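Conference Room, Avdale Building: Table Surface and Contents

Gallery for the July furniture review, compiled by Odette Baudry. The room has two rows of table, the far one curved, with windows on the long side. The notes cover the near table and the items left on it between meetings.
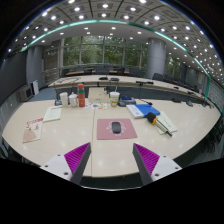 Page 53

Near table, general view. Mouse on a pink pad, papers and a pen to the right, blue folder behind. The small microphones stand along the right side. The gloss finish picks up the ceiling lights, a known drawback of the Kiltari top. Table height and cable routing are listed under item 147.

Drinks stand in a row along the back of the near table. The room rules allow lidded containers only.

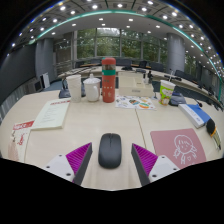

Anatole Pichon replied that lids solve half the problem and that he would sooner see drinks moved to a side shelf, with the table kept for paper and input devices. His proposal is filed as item 300.

Wood-grain surface with the mouse off its pad. The white mug has a domed lid with a knob; the red-orange bottle is the tallest item on the table. Surface cleaning follows Skanico sheet 501: damp cloth, no abrasives, dry along the grain.

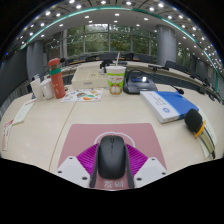 Mouse, red bottle and printed sheets. Thin brown seam across the tabletop.

Seams are to be checked for lifting at the next review.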